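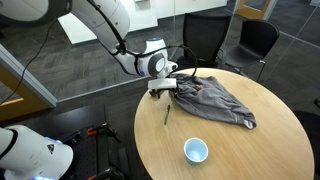 Page 3 of 7

Tirnley office, table clearing and cloth handling
Progress to the end of April
Prepared by Kerubo Mushi for the Mfinanga workplace fund

3.1 Work done in the period

The two arms are now in regular use in the Tirnley meeting area. Tasks are limited to what staff normally leave behind on a round table: cups, pens, papers and cloths. The arms move items to a tray for sorting and fold or stack the cloths. Wiping the table is still done by hand.

We logged 400 runs against the plan agreed with Vakska. Of these, 236 were cups and pens and 158 were cloths. The remaining runs were stopped in the first few seconds for cable checks and are not counted in the results.

Paper cups are no longer a concern. The lower grip force set in the last period has held and we do not plan to change it. Pens are picked up reliably when they lie clear of other things. Cloths remain the slow part. A bunched cloth often needs a second or third attempt before the fingers have hold of a single layer, and anything caught up in the folds has to be dealt with by a person.

3.2 Effect on staff

Neema Athumani and Mwangi Khaemba, who cover the evening shift, have each had 20 hours of training. Both can start and stop the arms, clear a fault and move the clamps on the workstation. Neema has asked for the stop procedure to be printed in larger type. This has been done.

The shift has changed in one respect we did not plan for. Rooms used to be cleared in whatever order suited the person on duty. The arms need the table free of meetings, so the evening round now starts there at 6 pm and works outwards. Mwangi finds this awkward when a meeting overruns, and we have agreed that he may skip the table and log it as missed.

No hours have been cut. The time saved on clearing is small so far and has gone into restocking the kitchen. Staff asked in writing whether hours would be reviewed at the end of the project. Mwajuma Kashindye replied that they will stay as they are until the contract with Sternach comes up for renewal, and that staff will be consulted before then. Two people have said they would like a firmer answer.

3.3 Outstanding

Cable routing on the upper arm is to be looked at again by Sombat Jitpraphai. The present loop is long and limits how fast we are willing to run near the chairs.

Spare finger pads are on order. Delivery has slipped once.

The budget line for training is fully spent. A request to move money from travel is set out on page 5.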